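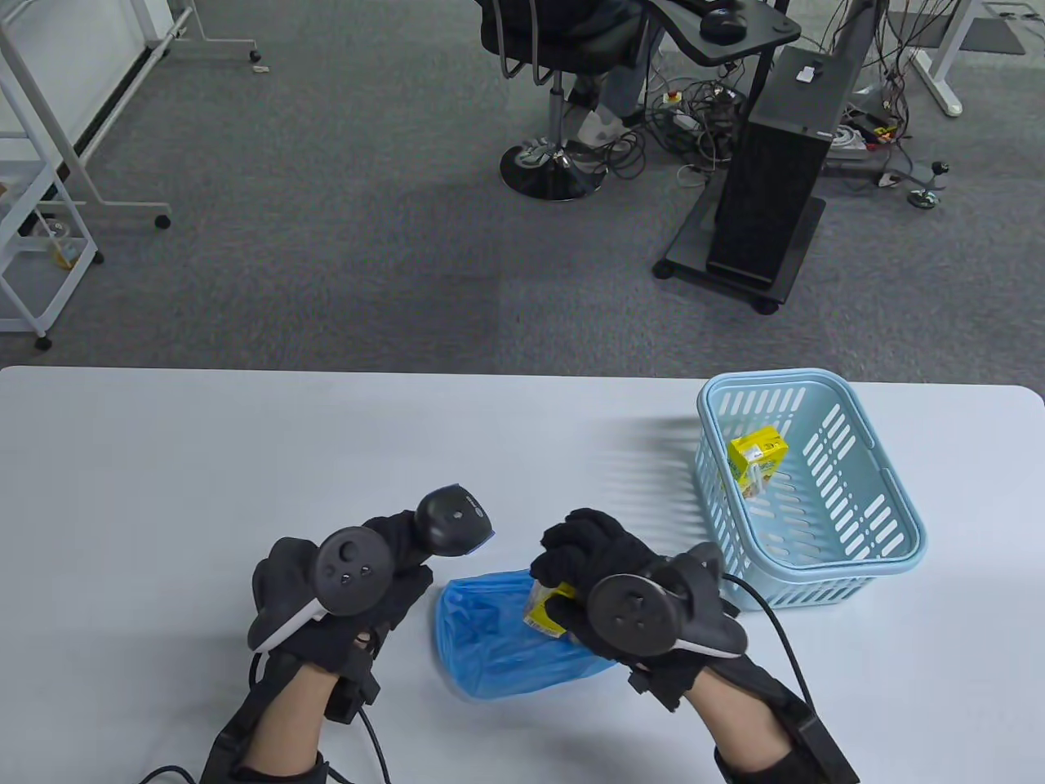
Housing briefs in this country still describe storage as a figure in square metres, usually placed in a schedule at the back where the designer meets it last. The figure says nothing about height, depth or distance from the door, and it treats a week's shopping as if it arrived already on the shelf. A small yellow juice box held at the mouth of a crumpled blue bag, with a white table under it, is a fair picture of what the schedule omits: goods need a surface on which to be unpacked before they need a cupboard. At Stirnmont, a block of 77 flats, the storage figure was met in every unit. In the smaller type, the only clear worktop between the front door and the larder is the lid of the hob.

The drawings were checked and approved on that basis, and I do not blame the checker. A rule that measures area will be satisfied by area.

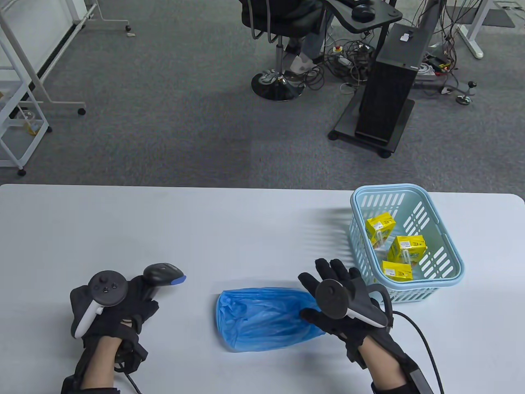
Chak-lun Tam

My argument is that the landing surface should be a scheduled item with a dimension of its own. The practice of Skultthorpe, for whom I worked as a junior, drew one in every kitchen as a matter of habit. It was 40 centimetres deep, set within two paces of the entrance and kept free of sockets and appliances. The depth was taken from the shelf behind it so that the overall plan did not grow. Clients seldom asked what it was for, and I recall none who asked for it to be removed.

The usual objection concerns cost. Zarketti, who priced the Stirnmont fit-out, told me that an extra run of worktop is cheap and that the expense lies in moving the door swing to make room for it.
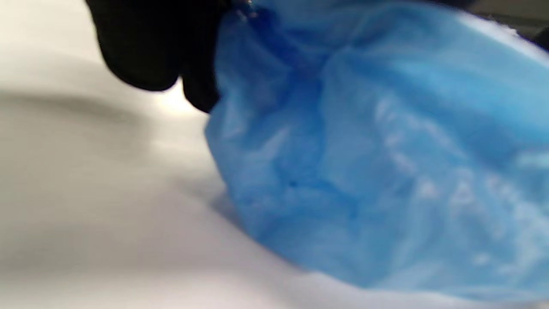
Door swings are settled early, often before the kitchen has been drawn at any useful scale, and by the time the cost plan is issued the opening has been fixed by the structure. The remedy is one of sequence. If the surface appears on the first plan, the door is placed around it and the cost falls away.

Kütt's terrace by the canal was designed in that order. The houses are narrow and the elevations are dull, but the ground floors work. I would accept a plainer street in exchange for that, and I would like the next revision of the brief, due in July, to make the exchange easier to propose.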